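To: plulero-data list
From: Wian Xaba
Date: 10/24/22
Subject: Re: wrist view coverage in the simulated tabletop set

> We have 438 simulated demos on the Prasudex server and the tray task still
> plateaus. Do we want more seeds, or more variety in the start poses? I can
> queue another batch on Strobel tonight if someone gives me a config.

More start poses, please. I went through the wrist renders from the current batch and most episodes begin with the target already centred.

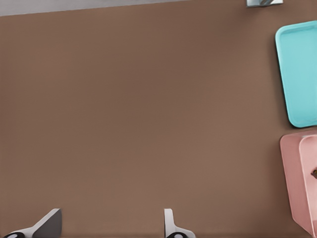 Start poses should be sampled over the whole table, including the ones the old filter rejects. At present it drops any first frame in which the target's visible area falls below threshold. A view with the fingers over bare brown tabletop and the turquoise tray running out of the right side would be discarded, and those are the views the policy handles worst. I'd set the threshold to zero for the first 13 steps and leave it alone after that.

Second item is colour. The tray material is identical in every episode, so the encoder can key on hue alone. Flurnen randomized theirs in March and I'd like to copy that range.
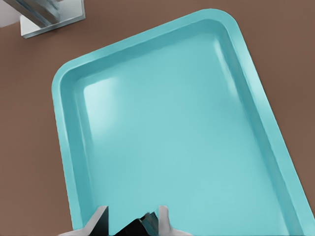 Lighting should vary along with it – the specular term especially – or we'll just trade one shortcut for another. Keep the camera extrinsics fixed for this batch.

I've excluded 203 episodes with bad gripper timestamps from the training split. They're still on the server if anyone wants to repair the labels. Target for the next release is 4,000 episodes. Config is in the Plulero repo under my branch; please check the seed offset before you queue anything.

Wian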